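The Surface You Wipe Every Day

How to read a pale wood-grain tabletop, and what the pattern says about care and repair

Most people can name the color of their dining table. Fewer can say whether the top is solid wood, a thin slice of wood glued to a board, or printed paper under a clear layer. The three can look alike from a standing position. They behave differently under a hot mug, a wet cloth or a sheet of sandpaper, and the wrong treatment on the wrong top does damage that can't be reversed.

Nuwan Siriwardena has repaired tabletops at the Mudel workshop long enough to have a fixed order of inspection. He starts with the edge, moves to the underside and leaves the face for last.

"The face is the part designed to persuade you," he says. "The edge is where the construction shows."

On solid wood, the grain on the face continues over the edge and down the side. End grain is visible on the short sides as small pores or curved ring segments. On a veneered top, the edge usually carries a separate strip, and the lines on the face stop where the strip begins. A laminate top often has an edge band in a matching print, with a thin seam that catches a fingernail.

The underside gives a second reading. Solid boards show the same species on both faces. Veneered and laminated tops are normally backed with a plainer sheet to keep the panel from cupping, and the backing rarely matches.

Reading the grain

Two patterns account for most of what appears on blond tables. Straight grain is a set of thin, close, parallel streaks. Cathedral grain is a stack of arches, one inside another, produced when a log is sliced flat, off its center, so that the cut runs through the growth rings at a shallow angle. Both can turn up on a single board, with the arches in one zone and straight streaks beside them.
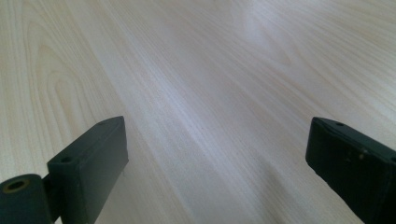 Cathedral arches at left, straight streaks elsewhere, and a patch of glare on the smooth finish of a pale tabletop.

Printed decors copy both patterns from scanned boards. The weakness of a print is repetition. A printing cylinder has a fixed circumference, and once it has turned completely the same arch and the same streak come around again. On a small table the full pattern may never repeat. On a long one, a distinctive mark can be found a second time by measuring along the grain.

Light is the other test. Real wood fibers reflect light at varying angles, and the streaks shift in brightness as the viewer walks past. Under a flat print they stay put while the glare slides over them. The test works best with a window at the far end of the table and the ceiling lights off. It is less reliable on heavily lacquered veneer, and Siriwardena does not accept it without a look at the edge.

What the finish will take

Laminate needs a damp cloth and a drop of dish soap, followed by a dry cloth. Abrasive pads leave fine scratches that show up as a dull area whenever light comes in low. Oil and wax do nothing for it, as neither can soak in, and the residue holds dust.

Veneer accepts the same damp cloth, wrung out harder. Standing water at a seam is the main risk. A lifted edge can be glued back with wood glue and a clamp if it is caught early – once the veneer has cracked, a patch is needed.

Sanding calls for more caution. A veneer face is often well under a millimeter thick, and a powered sander goes through it quickly. The Mudel bench rule is hand sanding only, with the grain, 2 passes and then a check under a raking lamp. On laminate there is no sanding at all. Filler sticks in pale tan cover a chip well enough at normal viewing distance.

Heat marks depend on the coating as much as on the core. A trivet settles the matter for all three constructions, and felt pads under lamps and bowls prevent most of the circular scuffs that bring tables into the workshop. The pads should be replaced when grit has worked into the felt.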